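What Is Bamboo?

Bamboo looks like a tree. It can be as tall as a house, and its stems are hard like wood. But bamboo is a grass. It belongs to the same plant family as the grass on a soccer field, and also wheat, rice and corn.

There are over 1000 kinds of bamboo. Some grow only as high as your ankle. The biggest kinds can reach 30 meters, and a person standing next to one has to lean back to see the top.

Inside a bamboo stem

A bamboo stem is called a culm. Most culms are hollow, like a drinking straw. If you run your hand along one, you will feel a bump every so often. Each bump is called a node. Inside the stem, at every node, there is a thin wall that closes off the tube. The walls keep the stem from folding when the wind pushes it.

The part between two nodes is called an internode. People have used internodes for cups for a very long time. You cut the stem just below one node and just below the next one up, open the top, and the wall at the bottom holds the water in.

How it grows

A tree gets a little wider every year. A bamboo stem does not. It comes out of the ground already as thick as it will ever be, and then it goes up. The new stem is called a shoot, and it is wrapped in tough leaves that fall off later.

Some kinds grow very fast. In warm, wet weather a shoot can grow more than the length of your arm in a single day. After a few months it has reached its full height. Then it spends a few years getting harder.

Under the ground, bamboo has thick stems that grow sideways. These are called rhizomes (say "RYE-zomes"). New shoots come up from them. In some kinds the rhizomes stay close together, so the plant makes a clump. In others they run a long way, and shoots can pop up on the other side of a fence. Gardeners like to know which kind they are buying.

Bamboo in the kitchen

Young shoots of some kinds are good to eat, but they have to be cooked first. Raw shoots can make people sick.

Older bamboo is made into kitchen tools such as chopsticks, spoons, mats and steamers. A steamer is a round basket that sits over boiling water. Steam comes up through the bottom and cooks dumplings, buns, fish or vegetables. The baskets stack, so one pot of water can cook several layers of food, with one lid at the very top. A woven bamboo lid lets a little steam out and soaks up some of the water, so fewer drops fall on the buns.
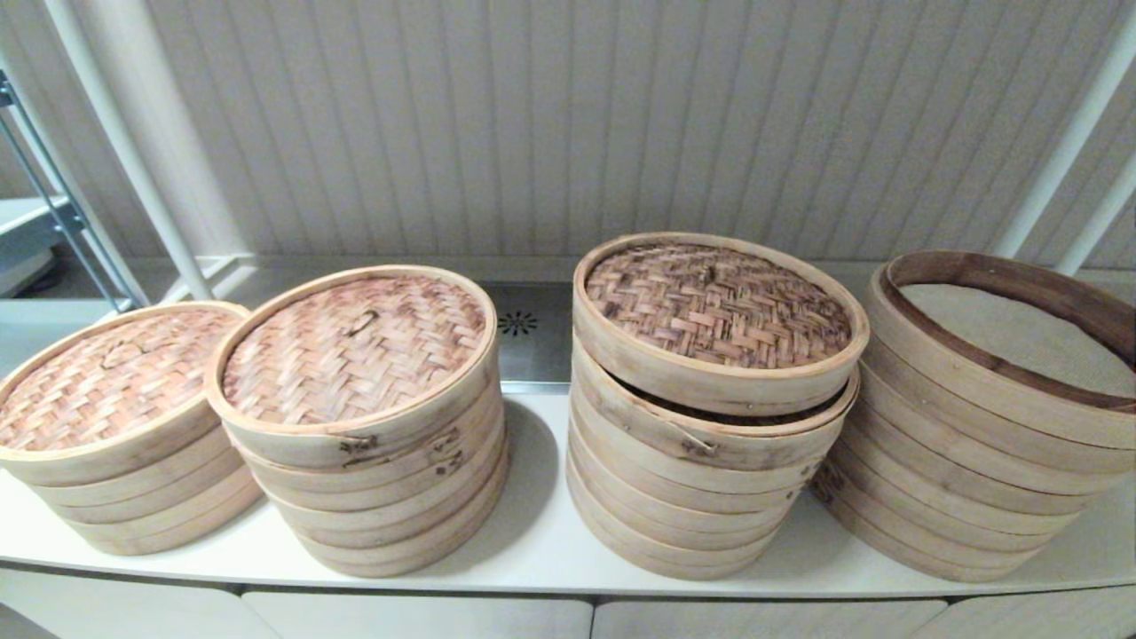
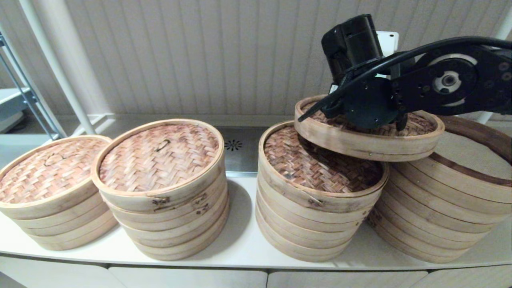 Bamboo steamers with woven lids.

To make the round parts of a steamer, a worker splits a culm into long strips and shaves them thin. The strips are heated or soaked so they bend without cracking. Then they are curled into rings and fastened. For weaving, the strips have to be thinner still. The weaver passes each one over and under the others. Going over two and under two, and moving along by one strip each row, makes a slanted zigzag pattern called herringbone. You can try it with strips of colored paper. Nine strips each way is enough to see the pattern.

Other things made from bamboo

People build with bamboo in many places. It is light to carry and very strong for its weight. It has been used for houses, bridges, ladders, fishing poles and flutes. In some cities, builders tie long poles together and stand on them while they work on tall buildings. This is called scaffolding.

Bamboo can be made into paper and cloth too. For cloth, the plant is usually broken down into a soft pulp, often with chemicals, and the pulp is turned into thread.

Who eats bamboo?

Giant pandas eat almost nothing else. Bamboo does not have much energy in it, so a panda has to eat for a large part of the day. Red pandas and some lemurs eat bamboo as well. Mountain gorillas like the fresh shoots.

A strange thing about the flowers

Many kinds of bamboo hardly ever flower. Some wait 30 years, and some wait much longer than that. When they do flower, plants of the same kind may all do it close to the same time, even in places far apart. Afterward many of them die, and new plants grow from the seeds. Scientists are still working out how the plants keep time.

Words to know

Culm - the stem of a bamboo plant
Node - a bump where there is a wall inside the stem
Internode - the part of the stem between two nodes
Rhizome - a stem that grows sideways under the ground
Shoot - a young stem that has just come up

Written by Kgomotso Makhubela
Last updated May 15, 2019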